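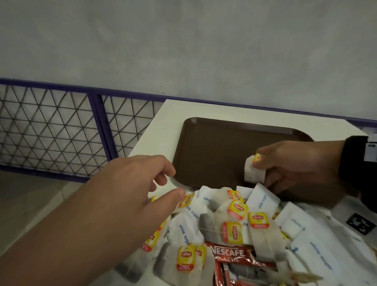
zum Beschaffungsplan für die zweite Erfassungsstation: Der Entwurf setzt bei den Armbändern zu niedrig an, und ich möchte das klären, bevor die Anforderung an den Einkauf geht. Bei der Aufgabe Heißgetränke-Sortiment liegen Teebeutel, Zuckertütchen und Kaffeesticks ungeordnet im weißen Behälter, der Beutel wird mit Daumen und Fingern gegriffen und über das dunkelbraune Tablett geführt. Das Band mit den Markern sitzt dabei direkt am Handgelenk, also an einer Stelle, die ständig gedreht und gebeugt wird. Entsprechend ist der Druck ein Verschleißteil und gehört in die laufenden Kosten, nicht in die Erstausstattung.

> Anbei die Positionen für Station 2, Stand letzte Abstimmung:
>
> Tisch, weiß, glatte Oberfläche: vorhanden
> Kopfkamera mit Halterung (Sketus): 1469 Euro netto
> Armbänder mit Markerdruck: 2 Stück
> Tischmarker: Eigendruck
> Rechner: Übernahme aus Nenar
> Verbrauchsmaterial: pauschal, noch offen
>
> Der Greifer von Xia ist nicht enthalten, der läuft über das
> Folgeprojekt. Bitte Einwände bis Ende des Monats, danach geht
> die Liste so an Bisport raus.

Im Einzelnen:

Armbänder. Zwei Stück reichen für den Betrieb ohne Reserve. Sobald ein Band ausfällt, steht die Station. Ich schlage 11 vor, gleiche Charge, damit die Markergröße nicht zwischen den Aufnahmen wechselt. Unterschiedliche Drucke hatten wir an Station 1, und die Kalibrierung musste danach für jeden Satz getrennt abgelegt werden.

Tischmarker. Eigendruck ist in Ordnung, aber bitte matt und auf steifem Träger. Laserdruck auf Kopierpapier wellt sich und spiegelt unter der Deckenbeleuchtung. Die Kosten dafür sind vernachlässigbar, die Position sollte trotzdem einzeln auftauchen.

Kamera. Der Preis passt. Nicht enthalten ist das längere Kabel -- das mitgelieferte reicht nur bei Aufstellung direkt neben dem Rechner. Bitte bei Sketus mit anfragen.

Rechner. Die Übernahme aus Nenar geht nur, wenn die Platten getauscht werden. Wir planen für Station 2 bis zu 3000 Sequenzen, dafür ist der Speicher zu klein. Entweder neue Platten in die Liste oder ein fester Termin für die Auslagerung.

Verbrauchsmaterial. Keine Pauschale, bitte nach Aufgaben aufschlüsseln. Papierbeutel und Zuckertütchen werden durch wiederholtes Greifen weich und verhalten sich dann für den Greifer anders als neue Ware. Ich rechne mit einem vollständigen Austausch pro Aufnahmeblock. Die Tabletts bleiben, die müssen nicht doppelt beschafft werden.

Xia. Getrennte Abrechnung ist richtig, die Abmessungen der Greiferbacken brauchen wir aber schon jetzt. Davon hängt ab, wie voll der Behälter bei den Aufnahmen sein darf und ob der Rand stört. Falls das Datenblatt bereits vorliegt, bitte in die Projektablage stellen.

Die geänderte Liste kann ich einpflegen, sobald zu Rechner und Verbrauchsmaterial eine Entscheidung da ist. Die Armbänder würde ich vorab bestellen, die Lieferzeit ist dort am längsten.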